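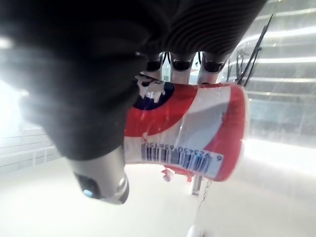
I used to think a safety rule for robot hands would be about speed, or big red stop buttons. Then I spent a day at Meda, where Rakiya Wike runs the handling lab, and came home with a head full of grip notes (and a strange new respect for tins and tubs).

Her house rules fit on 2 sheets of paper, taped up by the kettle. Rule one is that every item goes in the log before a hand goes near it, barcode and all. Rule two: no fingers near fingers. If the robot has hold of something, you don't tug at it, however daft the grip looks!

"People always want to help it," Rakiya told me, laughing. I certainly did.

The bit I liked best was the cable check. Someone goes over every wire by the arm at the start of a shift, then again after 100 grasps, and signs for it. Volodymyr Tkachuk, who wrote that one, wanted it every 50 and got talked down. He's still cross.

They logged 1,501 grasps in September, drops included. Rakiya is fierce about the drops. A dropped tub gets the same line in the book as a good lift, with a note on the light that day, and glare gets its own column – I do love a column. She's now pestering the team at Vendska to keep their log the same way, and they've asked to see the sheets.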